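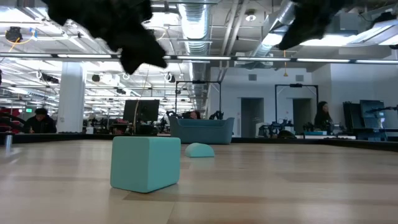

About Clevard

Clevard is a music rights and sample clearance office. We identify borrowed recordings in new releases, trace the owners of the master and the composition, and prepare the license requests. Yao-tsung Au and Damian Baumgartner run the office from Tradamport.

What we handle

Master use and publishing clearances are filed as separate requests and tracked under one job number. Our catalog, Zorkoment, holds 2,206 cleared samples, each logged with source track, start time, length in seconds and pitch change. Interpolations (replayed parts) are logged without a master entry.

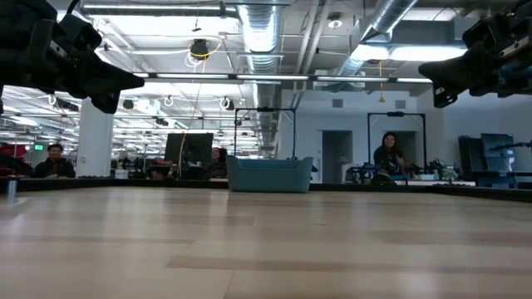

Tabletop with teal bin

Turnaround

A first ownership report is sent within 14 business days. Jobs with more than 24 samples are split into batches. Quotes from rights holders stay open for 90 days unless the owner sets a shorter term. We do not give legal advice on fair use.

Submitting a track

Send a WAV file, the session notes and a list of known sources. Albums released on the Desmet label go through the label's own contact at our office.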